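Search this site Go

Why Do Some Towns Smell Like Bread? Our Report on Bakery Smells in Bravport
by Birthe Zoëga and Miroslava Brabec

We picked this topic in October on the walk to school, when the Baláž bakery had its doors open and we could smell rye two streets away!

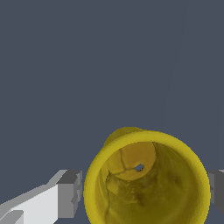
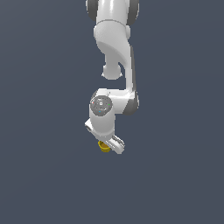

Computer renders: yellow container, seen from its open end (first); white robotic arm (second).

Our question was simple: how far does the smell of baking travel? We asked 20 classmates to walk away from the bakery at 6:40 in the morning and mark on a map where they lost it. Most lost it near the Stukberg steps. The farthest mark was 3166 feet out, down by the harbor, and we checked that one twice.

Wind matters a lot (we guessed that), but so does cold air. On chilly mornings the smell seemed to stay low and slide downhill, and people on the hill side got almost nothing. We loved this part, even with frozen fingers.

We had trouble with noses. After a few minutes you stop noticing a smell, so 2 of our walkers turned back and found it again. Next time we would have everyone start far away and walk in. We'd also like to try cinnamon days!

Related
Tide Pools at Wavier Beach
How Loud Is Our Cafeteria?
Counting Steps: 3499 to School

Last updated: October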